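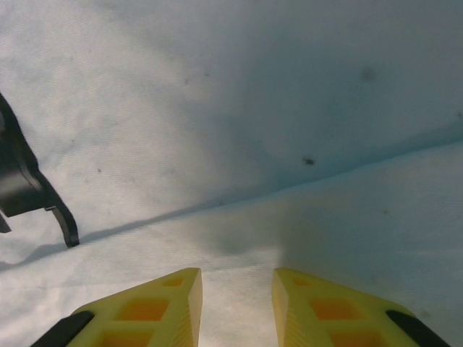 浅色床单洗完以后，怎样叠才能少留折痕？

趁它还微微有点潮，两个人拉住四角抻平，晾透了再叠，叠的层数越少越好。

---

**主题：** Re: [Trutine 家务列表] 浅色床单发灰、折痕，以及要不要换 Watine

各位好：

Clive 上个月那封信我看了两遍，一直没回，想先自己试试再说。2026年8月过了一多半，该试的试得差不多了，结论比较扫兴，先打个招呼。

为了方便没跟上的人，把他的原信贴在前面，删了中间谈窗帘的一段：

> 发件人：Clive Mapplebeck
>
> 大家好，我把家里的床单全翻出来了，一共13条，大半是浅色的。白的发黄，浅蓝的发灰，叠好放进柜子，拿出来全是一道一道的印子。
>
> 店里的人推荐我换 Watine 的床单，包装上写着 475 支纱，说支数越高越不容易皱，也不会发灰。另外有人劝我用 Flusten 的增白粉，说泡一晚上就跟新的一样。
>
> 我还听说浅蓝色的床单不能跟白的一起洗，会互相染。这一条是真的吗？
>
> 还有，你们叠床单是铺在床上叠，还是拎着叠？我一个人拎不住，铺在床上又总是歪。
>
> Clive

一条一条说吧。

**先说支数。** 我对这个数字一向不太信。475 这种写法，我在店里问过，店员说不清到底是纱线的粗细，还是经纬加起来的密度，问急了就说“反正越高越好”。这两样是两回事。密度高的布摸起来滑，这我承认，可它皱不皱，跟织法、后整理、晾的时候有没有抻开都有关系。我借了 Arellano 旅馆洗衣房的一条 Watine 回来洗，又拿自己一条用了很多年的平纹棉布跟它一起晾，一样的绳子，一样的下午。收下来的时候，Watine 的皱纹细一点，旧的那条皱得粗一点，两条铺到床上睡一夜，早晨我认不出哪条是哪条。为这点差别把柜子里的全换掉，我觉得不值。

当然，我只试了一条，水也是我们这边的硬水。谁家有不同的结果，请写出来，我愿意改口。

**再说发灰。** 浅蓝发灰，十有八九先怀疑洗衣粉没漂干净，再怀疑滚筒塞得太满。Clive 没写他一缸放几条。我现在一缸只放 2 条，多漂一遍，洗了几次以后布面清爽了一些。要说“恢复如新”，没有的事。颜色掉了就是掉了。

另外，看灰不灰要看在哪里看。同一条浅蓝床单，靠窗那边发白，背光那边就偏冷偏灰，我太太有一回嫌没洗干净，让我把它拿到阳台上，她自己又说干净了。建议 Clive 把床单拿到白天的窗边，跟一张白纸放在一起比，再决定要不要折腾。晚上在卧室灯下看，什么颜色都可疑。

**Flusten 增白粉。** 我没买，所以没资格说它不好。但是“泡一晚上跟新的一样”这种话，我不接受。想试的人，请先剪一条布边，或者找块旧枕套泡。蓝色的尤其要当心，增白的东西用在带颜色的布上，会不会把那点蓝也带走，说明书上写没写，先看清楚。Clive，你要是已经泡了，请把泡之前和泡之后的都说说，别只说泡之后的。

**白的和浅蓝的能不能一起洗。** 我见过的说法两边都有，讲得都很肯定，都不给依据。我的办法很土：新的浅蓝床单头几次单独洗，拿一块白手帕放进去。手帕没变色，以后就跟白的一起洗。至今没出过事，不过我的蓝床单本来就淡得快成白的了，换深一点的蓝我不敢保证。

**叠法。** 列表上五月份吵过一回，有人贴了一套“酒店叠法”，要折成三分之一再三分之一，边对边，最后卷起来。我照着做过，好看，拿出来照样有印子，而且印子更多，因为层数多。我现在这样：

- 床面先清空，枕头也拿走，床单整条铺开。
- 从中间往四边用手掌推平，推不平的地方别硬压，拎起一角抖一下再放。
- 长边对折，再对折，短边最后折。
- 柜子里平放，上面别压被子。

一个人叠歪，多半是第一折就没对齐，后面怎么救都救不回来。我的土办法是让一条长边贴着床沿，对着床沿折过去。拎着叠适合两个人，一个人拎大床单纯属跟自己过不去，尤其是带松紧的那种。带松紧的我至今没叠平过，也不太相信网上那些三十秒叠成方块的人家里真的天天这么叠。

折痕这件事，我的看法是放宽一点。铺上去，用喷壶喷一点水，手抹平，过一会儿就浅了。晚上有人躺上去，再好的熨烫也白搭。要招待客人另说，那就老老实实熨，从反面熨，温度看洗标。

最后问 Clive 两件事：你那些发黄的白床单是纯棉的还是混纺的？柜子靠不靠外墙？我家以前有一摞就是靠外墙放黄的，搬到走廊的柜子里以后没再变严重，但我也说不准是不是搬柜子的功劳，因为同一阵子我们把洗衣粉也换了。

窗帘那段我另外回，别混在这个主题里。

祝好

又及：那条 Watine 已经洗好还给 Arellano 了，还有谁想借来试，直接跟他们洗衣房说，别再写信找我要。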